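Lornalis Play Library, Boltthorpe
Minutes of the meeting of 3/21/18

Present: Jeanine Verstraete (chair), Gijs Van Loon, Fatemeh Asadi, Zsófia Csonka (minutes)
Apologies: Kobe Timmermans

1. Minutes of the last meeting
Approved. Gijs asked to correct the name of the shelf supplier, it must be Van der Linden.

2. Play kitchen and shop corner
Fatemeh has gone through the cloth food with two of the parents. Most pieces can stay. The bread and the two fish have open seams and are taken out until they are repaired. The lettuce is lost again.

We spoke longer about the ketchup bottle. Jeanine finds that a known brand does not belong in the shop corner. Fatemeh does not agree: the children ask for it by name, and the older ones try to read the words on the label. Gijs has no opinion but wants that it is washed by hand only, so that the label stays good.

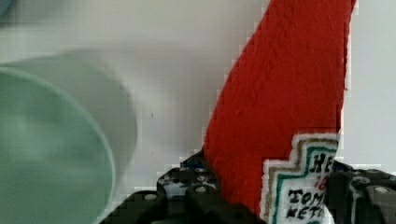
It was decided that the bottle stays in the shop corner until the summer. Fatemeh will look for a mustard of the same sort of cloth, for not more than 20 euros. Zsófia remarked that the new price cards are too small for the little ones. She will make them again, in larger letters.

3. Lending
In February we had 80 loans, of which 17 came back too late. We keep the reminder by e-mail and do not ask a fine. Kobe wrote before the meeting that he is against fines also.

4. Storage
The boxes from Atora are delivered, but the lids do not close well. Gijs will telephone them. Until then the cloth food goes in the old basket, on the second shelf and not on the floor.

5. Money
The grant request for 1000 euros is sent. An answer is expected before the summer. The new rug waits for this.

6. Any other business
Jeanine asks who can open the door during the school holiday. Fatemeh can do the mornings. For the afternoons we ask Kobe.
The toy fair in November comes back on the next agenda.

Minutes: Z. Csonka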